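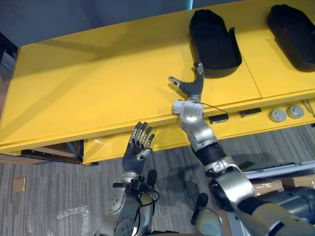 Small Shop Automation Forum > Buying and Budgeting > Quote for a two-arm kitting robot, sanity check wanted

gluepot_ken
1 Aug 2020
We build small assemblies at our Bramau site and most of our misery is kitting. Black plastic shells, square blocks, little metal bits, all of it goes off a shelf and into a tub, then the tub goes to a bench. My boss has seen a Zaltel demo and would now like a robot with two arms and proper hands. I have been told to "put a number on it," which means the number has been decided and I get to find it.

The quote covers the robot, one spare hand, nine days of on-site setup and a service plan that starts in April whether we are ready or not. We move 300 kits on a good day. Has anyone bought one of these, and what did you forget to budget for?

torque_wench
Fingers. You forgot fingers. The quote says one spare hand, so ask what a single fingertip costs and how long it takes to get here. Then ask again in writing. We run a Welov unit and the arm has been a saint, but the things on the end of it are consumables with a capital-equipment price tag.
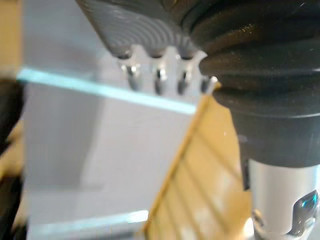
Same goes for anything rubber. Boots, bellows, bands over the joints. Our service plan called those "wear items" on page six and covered none of them. I keep a separate line for it now, and I overspend it every year, so at least I'm consistent.

palletjack_phil
Going to be the grump. For 300 kits a day you don't need hands. You need a gravity rack, two tubs and a person who has had breakfast. Or if it must be a robot, one ordinary arm with a suction cup. Five fingers is four more than you need to pick up a block.

gluepot_ken
Phil, I priced the suction cup. It loves the blocks. It hates anything curved or skinny, and we have plenty of both. Then somebody says "tool changer" and the cheap arm isn't cheap anymore.
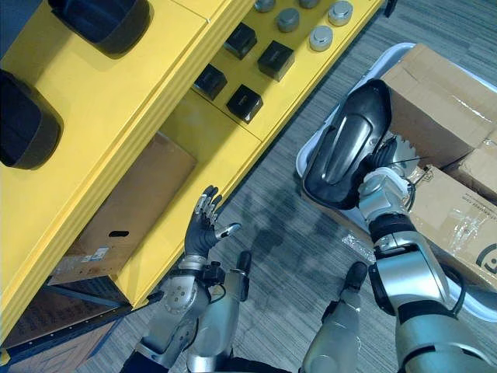

Budget for the shelf before you budget for the robot. I came at this backwards and paid for it twice. We spent months arguing over reach and payload, then found our old racking was so deep that half the stock couldn't be got at without a shoulder in the way. Stepped tiers fixed most of it. Blocks and cylinders sit out on the flat in their own little groups, big shells get a ledge to themselves, and the hand can come at each from above. The tub matters too. Ours used to arrive with whatever was in it last, and in the picture there are three cardboard boxes sitting in the bin the shell is meant for, one of them shiny with packing tape. Decide now who empties that and charge their time to the project. Shelving, bins and floor markings came to more than our first year of service.
- ammann_refugee

palletjack_phil
So you rebuilt the storeroom to suit the robot. I could have picked faster too if somebody had given me nicer shelves.

ammann_refugee
You could, and we tried it. New shelves with people got us a decent bump for a fraction of the money. I'd tell anyone to do that first and run it for a while. If the numbers still ask for a robot, the shelves are already paid for. I was at Ammann when they did it in the other order, hence the user name.

torque_wench
Agree with all of that except "a fraction of the money." Custom shelving in a color other than gray is where joy goes to die.

gluepot_ken
OK, so the list is now fingers, rubber, shelves, tubs, and a person to empty the tubs. What about carrying? Zaltel wants extra for what they call two-handed transport. The cheaper package picks into a tub that stays put and one of us walks it over.
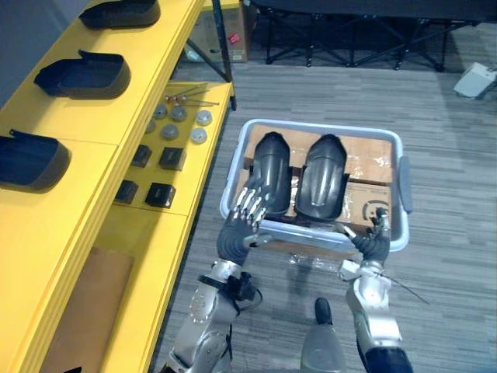
My boss thinks carrying is the whole point. I think carrying is the part a cart has been doing quite well since before I was born. It's 233 feet from our shelves to the far bench and there's a door in the middle that sticks.

torque_wench
Leave it out of year one, but get the upgrade price locked in the contract. They'll be generous before you sign and forgetful after. Also fix the door.

ammann_refugee
I'd go the other way. If the base package can't lift a tub, then it can't clear a full one, and you have a robot waiting for a human every few minutes. Ask for a trial with your own tub and your own load, junk included. Six shifts minimum. Whatever they say about setup taking nine days, plan on your people being tied up for all of them.

palletjack_phil
Put me down for the cart.

gluepot_ken
Asked Zaltel for the trial and the fingertip price. The trial they answered in an hour. Still waiting on the fingertip.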